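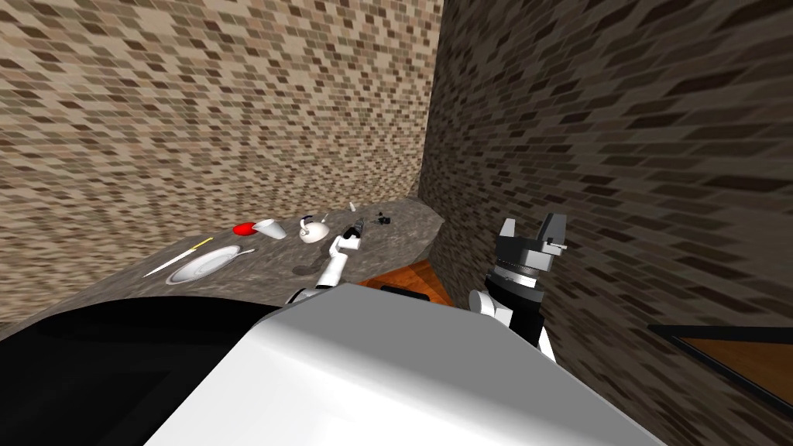 Ugly kitchens make honest robots, Lemcombe group finds

A robotics group at Lemcombe has spent the better part of a year building kitchens that no person with working eyes would rent. The walls are brick, usually too much of it. The counters are speckled stone and curve in directions that suit no cabinet. In one of them a white teapot stands near a white cup tilted slightly to the left, and a knife with a yellow handle has been left out with no cutting board in reach.

None of these kitchens exists outside a computer, and a new paper from the group argues that they are a better place to judge a household robot than the tasteful ones most labs have been using. Given five different control programs to grade, the ugly kitchens put them in nearly the same order as a pair of real kitchens did. The tasteful ones put last year's worst program first.

The work comes out of a project called Novden, which concerns itself with a dull but expensive problem. If you have written a program to run a two-armed robot, you'd like to know whether it is better than the program you had before. The reliable way to find out is to let the robot loose in a kitchen over and over and write down what it does. This takes weeks and uses up cups. The cheap way is to do it in simulation, which takes a night and uses up only electricity. The trouble is that simulation tends to be kind. Programs that look brilliant on screen have a habit of meeting a real counter and pushing a plate slowly into the sink.

"Everyone has a favorite sim kitchen, and it's always the one where their robot does well," said Margaux Tanguy, who leads the project. "I had one too. It had lovely light."

Randomized, then made worse

Shuffling the look of a simulated room is an old trick. Change the wall colors, move the lamps, swap the textures, and a robot that learned to recognize one particular kitchen gets found out. Most of this is done by rolling dice, and Tanguy's complaint is that dice are lazy. A random wall is usually just a wall in another color, and most of the programs her group tested didn't care what color the wall was.

The Novden method picks its kitchens with some malice. It starts with a large pool of generated rooms and runs each control program briefly in every one. Then it looks for rooms where the programs disagree with each other: one reaches for the teapot, another for the empty air beside it, a third parks an arm up by the wall and waits for better days. Rooms where every program succeeds are thrown out, along with rooms where every program fails, on the grounds that neither kind tells you anything. What survives is a set of 200 kitchens that are each, in some way, an argument.

The surviving rooms share a certain look. Busy brick does well, particularly in a corner where one wall is much darker than the other. So does stone with a lot of speckle, which the group believes makes it harder for a program to tell where a small dark object ends and the counter begins. White crockery in bright light also makes the cut again and again. A team member proposed calling the collection the Bad Taste Set, and the paper calls it the Disagreement Set, but the folder on the shared drive has kept the first name.

The tasks themselves are plain. Pick up the cup. Move the teapot away from the edge. Put a utensil on the plate. Clear a small object from the back of the counter without touching anything on the way, which is where most of the robot's dignity is lost. A run counts as a success only if the thing ends up where it was supposed to be and everything else is still where it started, a standard that Trinity Brannigan, the doctoral student who wrote the scoring code, says she would not care to be held to in her own apartment.

What happened with real cups

The comparison took place in April, in two real kitchens in Tunstall, one a staff break room and the other in a furnished rental the lab took for the month. Each control program got 100 attempts per kitchen. Brannigan and a rotating crew reset the objects after every one.

Ranked by how often they succeeded, the five programs came out in an order that the Disagreement Set had predicted except for a swap at the top, where first and second place traded seats. The margin between those two was small in both settings, and the paper declines to make much of it. The conventional test, using a clean and handsome simulated kitchen that the group had relied on until last year, got the top and the bottom of the list badly wrong.

Raw success rates are another matter. Every program did worse in Bad Taste than in Tunstall. A reader who wanted to know how often a robot would manage the teapot in real life would come away from the simulated scores unduly depressed. Tanguy is untroubled by this. The set was chosen to be awkward, she points out, and an exam that everybody finds hard can still put the class in order.

"People want one number that says the robot is ready," she said. "I can tell you which of your robots is less unready. That's a smaller sentence but I can stand behind it."

The program that fell furthest, from the head of the old ranking to the foot of the new one, had been written by the group itself. It had been demonstrated to visitors. Its weakness was the left arm, which approached objects well enough against a plain background and became vague when there were bricks behind them. On several of the Tunstall runs it closed its gripper with great delicacy on nothing. The break room has a tiled wall, so the failure had presumably been available for discovery at any time in the past two years by walking down the hall.

Doubts, some of them the authors' own

The paper has a longer limitations section than is fashionable. The biggest item is that the kitchens are chosen by disagreement among the programs being tested, so adding a new program means the set ought to be picked again. The group tried it both ways, once with the new entrant included in the picking and once with it left out, and the ranking held in their small trial. They don't claim that it always will.

A second worry is that five programs make a short list. Getting most of a short list in the right order is less impressive than doing the same for a long one, and the paper says so in a footnote that a reviewer evidently asked to have moved into the main text. It is now in both places.

There is also the matter of physics. The simulator, a package called Doltow, is good at light and surfaces and less good at what happens when something slides. Cups in Doltow have a way of coming to rest at angles a real cup would not put up with. Brannigan spent a good part of the winter on friction settings and describes the results as fine for crockery, poor for cloth and "a work of fiction" for anything with liquid in it. Nothing in the test set asks the robot to pour. The teapot, for all its prominence, is only ever picked up and put down.

Finally, there is the possibility that the method rewards programs for coping with ugliness, when what matters in most homes is coping with mess. The simulated counters hold a loose row of items with plenty of stone between them. The rental in Tunstall started out that way too, and by the second week had acquired a drying rack, mail and somebody's charger, all of which had to be cleared away each morning before testing. Tanguy would like the next version to leave the mail where it is.

The group plans to release the full set of kitchens along with the code that chooses them. It has also been asked whether it would release the old kitchen, the handsome one, so other labs can check the comparison for themselves. It will, although Brannigan has requested time to fix a cabinet door first.

The break room, meanwhile, has been returned to the staff, who report that the kettle is now kept on a piece of tape marked K.

Related items

Doltow update promises better friction, again
Tunstall rental market: what a month costs now
Lemcombe robotics open house moved to the afternoon
Why your simulated robot is better than your real one
Novden group seeks donated cups, any condition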